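4. Failure Analysis

4.1. Test station and task

All trials in this section were made at the Clokville station. The station has one arm with a two-fingered gripper, mounted at the side of a white table with holes in its surface. The objects are kitchen items and toy food, and they stay on the table during a whole block of trials. We did not clean the table between trials, and the starting positions therefore came from whatever the previous trial left behind.

The task was given as a short sentence, for example "put the banana in the bowl" or "move the bottle off the plate". The policy, which we call Eren in the rest of the paper, receives the sentence, the camera images and the joint positions. It sends a new target for the arm at every control step. A separate program, the guard, reads the motor currents and is allowed to stop the arm. The guard was written for an earlier project at Plastolside and we took it over with small changes.

Figure 1 gives two views of the table with the objects of this study. In view (a) the gripper is above the banana, which is partly hidden by the fingers. This is the type of position in which most of the faults below begin, when the fingers are low and the object is small.
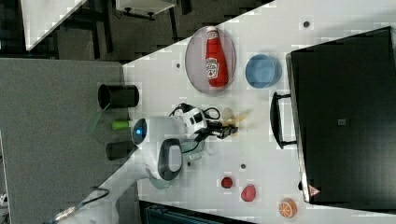

4.2. The fault

In total we ran 909 trials. The guard stopped the arm in 34 of them. At first we considered these stops as normal, as the guard has the purpose of stopping the arm when a finger pushes into the table. When we read the logs more carefully, we found that 23 of the stops did not fit this explanation. In these trials the current of the wrist motor rose slowly, over several seconds, while the fingers were still in free space. A contact with the table gives a different curve, with a sharp step and almost no warning before it.

The slow rise was seen only when the wrist had turned far in one direction during the same trial. We repeated this motion by hand, with the motors off, and felt the resistance at the same angle. The reason was the cable bundle at the wrist. The cables go in loops over the last part of the arm, and the loop was long enough for the motions we had planned but too short for some motions that Eren selected. At the end of the turn the loop became tight and worked like a spring against the wrist motor.

The planner which we used before Eren had a fixed limit for the wrist angle. That limit was in the planner code and was never written in the arm settings. When the planner was removed, the limit was removed together with it. None of us noticed this in the review, and the first tests did not show it, as they used only large objects that can be taken without turning the wrist much.

4.3. The more serious case

A stopped arm costs time but does no damage. The case that made us interrupt the study was of another kind. In two trials the guard detected the high current and sent the stop, and the operator then pressed the release to free the gripper. The release makes the wrist soft. The tight cable loop gave back its force, the wrist turned quickly by itself, and the fingers swept across the table. In one of these trials the bottle was pushed against the plate and both moved toward the table edge. In the other the fingers touched nothing. The operator's hand was outside the reach of the arm both times, but our written procedure did not require this. It said only that the hand should be kept away "while the arm is moving", and at that moment the arm was not moving.

We reported the event on 12/05/2026 and stopped all work with the arm until the changes in Section 4.5 were made. The station in Pakville has the same arm and the same guard, and it was stopped too.

4.4. Why the objects matter

It can be asked why the fault did not come with equal frequency for all tasks. We compared the wrist angle at the grasp for the different objects. The round toy fruits can be taken from any side, and for them Eren stays near the angle it already has. The banana and the bottle are long. They should be held across the short side, so the wrist must follow the direction in which they lie. As we did not put the objects back between trials, this direction changed during a block, and sometimes it moved step by step into the bad range.

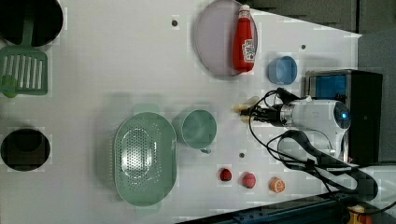
There is also an effect of the distance between objects. When two items stand close together, one finger has little space to go down, and the policy often turns the wrist to find a better way in. It does this a second and a third time if the first try fails. Each turn is small, but Eren has no memory of the earlier ones and does not turn back before the next try. In the logs this looks like a staircase in the wrist angle. The last step of the staircase is where the cable becomes tight.

We want to be careful with this point. The number of stopped trials is small, and the objects were not placed by a plan. We can say that the staircase was present before most of the slow stops. We cannot say how often it would appear on a table with more free space.

4.5. Changes and their effect

First, the wrist limit was put into the arm settings, where no policy can pass it. Second, the cables were tied again with a longer loop. Third, the guard now looks at the slope of the wrist current as well as its value, and it gives a warning before the stop. Fourth, the release no longer makes the wrist soft at once. It first turns the wrist back slowly toward the middle angle, and only then lowers the motor force. The operator must stand behind the line on the floor until this is finished.

After the changes we repeated the tasks that had produced the slow stops, starting from the recorded object positions as well as we could rebuild them. No slow rise of the current was seen. The policy itself was not trained again, and it still asks for wrist angles outside the limit. The arm then stays at the limit and the trial often ends without a grasp. The success rate for the long objects is therefore lower than before, and the results in Section 5 should be read with this in mind - they were all taken with the new limit active.

One question is still open. The longer loop hangs lower than the old one, and in some positions it comes near to the table surface. We have not yet seen it catch on an object, but the guard would not detect this well, as a light object pulled by a cable gives almost no current. For the moment the operator watches the loop and stops the trial by hand when it touches anything on the table.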